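Flovdale Allotments and Growers Board > Water, Soil and Compost > Rainwater storage

Thread: Header tank on a slope, flow too low at the far end

hosepipe_logic
Fri 16 May

I have a plot on the Tandale side, long and narrow, falling away from the shed. Rainwater comes off the shed roof into an Eichhorn upright tank, and from there a pipe runs downhill to a drip line at the bottom. The tank sits on two courses of brick. The run from tank to last dripper is 60 metres.

The first few drippers work. The last ones barely weep, even with the tank full. Pipe is ordinary 13 mm black stuff, joined with push-on barbed fittings. There is a filter at the outlet, the disc type, cleaned in March.

I would like to avoid a pump as there is no mains on site. Is the answer a higher stand, a bigger pipe, or a different filter?

marlpit
Bigger pipe. You have plenty of fall if the plot drops the way you say. Head is not the limit on a sloping run, friction is. Going from 13 mm to 20 mm more than halves the water speed for the same flow, and the loss drops by far more than half.

Also check what sort of drippers they are. The pressure-compensating ones need more than a garden tank will give them. They have a rubber disc inside that does nothing useful at low pressure and may stay shut.

clay_and_chalk
Agree on the drippers, disagree on the pipe as the first thing to change. A drip line takes a tiny flow. If it is a few dozen drippers, 13 mm should carry it without much loss. I would look for an air lock. A long run on uneven ground with a hump in it will trap air at the high point, and at tank pressure the water cannot push the bubble through.

Walk the run with a level. If any point rises and then drops again, put a tee there with a short open upright standing higher than the tank water line, or dig the hump out.

hosepipe_logic
There is a hump. The pipe goes over a path edging about a third of the way down. It rises perhaps a hand's width and drops again.

Drippers are adjustable, the kind with a red cap you turn. No make on them.

clay_and_chalk
Then start with the hump. It costs nothing but a bit of digging. Take the pipe under the edging, open the far end, let it run until it stops spitting, then close it.

marlpit
Adjustable caps are not compensating, so that part is fine. They do vary a lot though. With a falling line the bottom ones should give more than the top ones, as they have more head on them. If they give less, something is restricting the line. Could be air, could be friction. Open the end cap and time how long it takes to fill a watering can. Then you have a number to work with.

sump_and_sluice
Nobody has mentioned the filter yet. Disc filters made for mains pressure are a poor match for a tank. The mesh is fine and the loss across it is a good part of your available head, even when clean. I took mine out and fitted a coarse basket strainer inside the tank over the outlet. Flow at the end of the line went up straight away.

marlpit
And the drippers then block. Roof water carries moss and grit off the tiles. I would not run drip emitters without a proper filter.

sump_and_sluice
Three seasons on the coarse strainer and I have cleared perhaps a handful. The outlet is a hand above the tank floor so the silt stays below it. Most of the settling is done by the tank if you leave it alone.

marlpit
You have a slate roof, from your other posts. Slate sheds very little. Concrete tile under trees is another matter. What is the shed roof, hosepipe_logic?

hosepipe_logic
Mineral felt, and it does shed. There is a layer of green grit in the gutter every spring.

marlpit
In that case keep the filter, or fit one a size larger. A one inch body in place of a three-quarter has much more disc area and the loss falls accordingly. Use reducers either side.

tilth_meter
On the tank itself: how full is it normally? My own log for last year shows 2,043 litres used from a tank that holds far less than that, so it was filled and emptied many times over. Most of the time it was under half. If you size the system on a full tank you will be disappointed in a dry spell. With the stand you have, the level in the tank is a fair share of the head at the top drippers, though it matters less at the bottom.

hosepipe_logic
Usually between half and full. I have not kept a log.

Results so far. Took the pipe under the edging yesterday evening and bled it from the end. There was a lot of spitting to start with. With the end open and the filter in, a 9 litre can took 295 seconds to fill. With the disc pack out of the filter, much quicker, though I lost count as the can went over. The last drippers now run, slower than the first ones but they run. 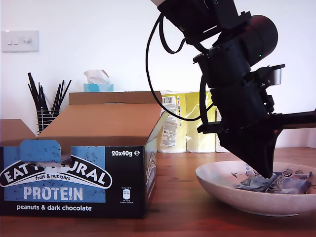

The reading with the filter in still looks poor to me for the fall I have. I shall repeat both tests with a bucket, which is harder to knock over, and write down the tank level each time so that the figures can be compared.

sump_and_sluice
That is the filter, as I said.

clay_and_chalk
Part of it is. Before the hump was dealt with the last drippers barely wept, with the same filter in place. Both things were wrong.

marlpit
295 seconds for 9 litres is a shade over 1.8 litres a minute. That is low for an open end. I still think there is a restriction besides the filter. Check the barbed fittings. The bore through a 13 mm barbed elbow is a good deal smaller than the pipe, and each one costs you. How many elbows are there?

hosepipe_logic
Five. Two at the tank, two where it used to go over the edging, one at the bottom bed.

marlpit
The two at the edging can go now that the pipe is under it. Use a straight joiner, or a fresh length with no joint. At the tank, swap the pair of elbows for a slow bend in the pipe. Warm the end in a flask of hot water before you push it on and it will take the barb without splitting.

tilth_meter
Zollasden do a full-bore lever valve that fits the Eichhorn outlet thread. The tap that came with my tank was a washer type with a very small hole through the seat. If yours is the same, it may be the tightest point in the whole line.

hosepipe_logic
It is a washer type. I had assumed a tap was a tap.

I will order the lever valve and remove the edging elbows this week. The disc filter stays for the time being, on account of the felt grit. If the flow is still short after that I will price up 20 mm for the top half of the run only.

clay_and_chalk
If you do change half of it, change the top half as you say. That is where all the flow passes.

sump_and_sluice
And post the bucket test with the filter out. I would like to see it next to the other one.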